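Husia project, progress report to Tratidholm
Prepared by Flor Nina, Warkville lab
26th July

Short one this time, sorry, we are mid-way through the planner merge and Hülya wants the rig back after lunch. Budget sheet comes separately.

Where we are

Perception rewrite is in. Old pipeline ran segmentation on every wrist frame whether there was anything in it or not, and passed whatever it found to the grasp scorer. On plain backgrounds it found things that weren't there. Soft shading mostly, plus the fingertips themselves at the bottom corners. The scorer then gave us confident grasps on nothing.

New version has a gate in front. Fingertips masked out first (fixed mask per gripper opening, looked up from the encoder), then a texture and edge check on what's left, and if it comes back below threshold the frame is marked "no target" and the planner is told to hold or back off. Very cheap to run. Hülya Aksoy wrote most of it.

Test set is 322 wrist frames, hand labelled, a mix of cluttered, single object and nothing at all. False grasps on the nothing-at-all group have gone from 200 to 2 across repeat runs with different seeds. Both of the remaining ones are the same frame, exposure jumps half way up it and the edge check takes that for an edge. Not fixed yet.

The hard group is the plain frames with a gradient: pale grey surface, a wide soft darker patch across the middle, both yellow tips in the corners and nothing between them. No hard edge anywhere, so depth from the single camera is basicaly guesswork and we no longer ask for it. 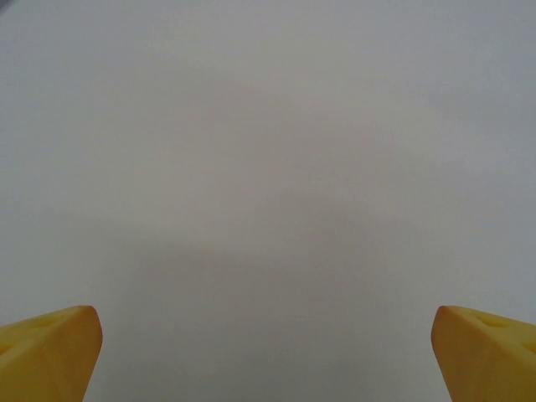 Planner

Merge with the Hnatiuk branch about two thirds done. "No target" is now a proper state, before it was an empty list and half the code treated that as an error and retried. Retry loop is gone. Hold times out, then retreat along the last approach vector, then re-scan from the higher pose.

Still open: what to do if the gate flips between target and no target on consecutive frames. At the moment we take a vote over the last few, which makes the arm hesitate a bit. Looks bad in demos, does no harm.

Tooling

Replay tool works. You can load a logged run, step through it and see the mask, the gate score and what the planner decided on each frame. Should have built this first. Labelling screen is slower than we'd like, roughly 600 frames is where it starts to crawl, Hülya thinks it is the thumbnails.

Behind on

Force feedback in the approach phase. Was due this period, has not been started. The perception work ate it. New date is September and we would like that agreed in writing please.

Documentation, also behind. Install notes are current, teh rest describes the old pipeline.

What we need from you

A yes or no on moving the force feedback milestone.
Confirmation that the Tratidholm visit can be remote, as the rig will be in bits for the camera mount change.

Logs and the labelled set are on the shared drive under Husia, replay files included. Any questions to me, Hülya is away for the first part of next month.

Flor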